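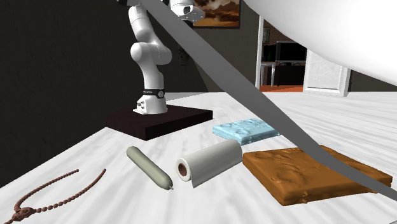

Tiburcio Rosales reckons the vote was settled before any of us sat down. Said so on the steps afterwards, quite loudly, with two of the panel walking past him to their cars. They'd have given Maltano the quarry if it meant digging up the churchyard, he said, and one of them did look round.

17/10/2026

Writing this fast, up early tomorrow. Want it down while I still have the order of it.

So. Application 3507, western extension at Norow quarry. Passed, six to three. Conditions attached, more on those below if my hand holds out. I'd told everyone it would be five-four and we might swing it. Wrong. Not even close really.

Hall cold. Heating came on at the end. Agenda had us third and then they moved us to first, so half the Usuga lot missed the opening because they'd been told come for eleven. Margins matter in these things, people in seats matter. I rang two of them from the corridor and got voicemail both times.

Officer's report took an age. Most of it read out word for word from the papers. Recommending approval, as we knew. Footpath diverted round the north side, noise "within acceptable limits" at the nearest house, restoration to woodland when they've finished. When they've finished! I'll be in the ground myself. The woodland bit gets me. They're felling the old larch and the oak behind it in order to promise us trees later.

Then the Maltano man. Grey suit, very polite, knew all the councillors by name and used them. Slides. He had a good line about local stone for local roads and I could see it going in. Jobs, he said, but didn't put a number on it until the councillor for the lower ward asked him straight out, and then it was six. Six! For all that. And he said "in the first instance", as if there'd be another instance.

Lorries. This was supposed to be our strong point. Buletti have the haulage and their own figure is 400 movements a week at peak, it's in the appendix, anyone can read it. I had the page marked. Only when I stood up to say it my three minutes were already going because the chair started the clock while I was still getting out of the row. Got the figure in. Got the school in. Did not get the bridge in, and the bridge is the whole thing, you cannot get two of those wagons past each other on it and the verge is gone already on the downstream side. Sat down with half a page unread. Furious with myself. Should have led with the bridge. I said to myself in the car LEAD WITH THE BRIDGE and then I led with thanking them for their time.

Tiburcio spoke after me, on water. He was good. Calm, for him. Asked what happens to the spring at the bottom farm when they go below the water table, and the officer said there'd be monitoring, and he said monitoring tells you it's gone, it doesn't bring it back. Bit of clapping. Chair didn't like the clapping. Nor the laugh when T asked who reads the monitor.

Then he asked who'd paid for the water survey and was told it was a matter of public record. Which isn't an answer. It was Maltano, as everybody in the room knew.

17 written objections, the officer said, and the way he said it made it sound like nothing. Usuga only has so many houses! I'm certain I posted more than that myself through doors to be filled in, so either people didn't send them or they went astray. Must ask. There was a muddle back in July when the consultation address changed half way through, and I bet you that's where they went. Ask for the log. Write to the clerk, be nice about it.

The debate itself was short. One of the three said it was the wrong scale for the lane and she'd seen nothing to change her mind, another one just said he agreed with her. The rest on about housing targets and where's the stone to come from otherwise. Fair question, I suppose, I've no tidy answer to it. I don't want it coming from somebody elses hill either. But you can ask that about anything and end up saying yes to all of it.

Hands up. Done.

Conditions, from my scribble:

- no lorries before seven in the morning or after six at night
- wheel wash at the gate
- liaison group, meets twice a year
- water monitoring, results "made available", didn't say where or to who
- bond for the restoration, amount to be agreed

The bond is something. We asked for a bond. T says it's worthless till there's a figure on it and he's probably right but I'm having it as ours, one line out of all those evenings.

Soup in the café with the Usuga people who'd turned up at eleven on the dot and found it all over. Awful telling them. They were decent about it. Talk of a judicial review and then talk of what it costs and then not much talk. Somebody wants to stand at the next election. Good. Not me.

Drove home the Norow way, dont know why. Pulled in at the gate by the larches for a bit. Light going, rooks coming over. Somebody's sprayed orange dots on the trunks along the track already, which seems quick.

To do: clerk re objections log. Bridge photos to county highways, seperate letter, nothing about the quarry in it. Ring T. Return the projector lead. Bins.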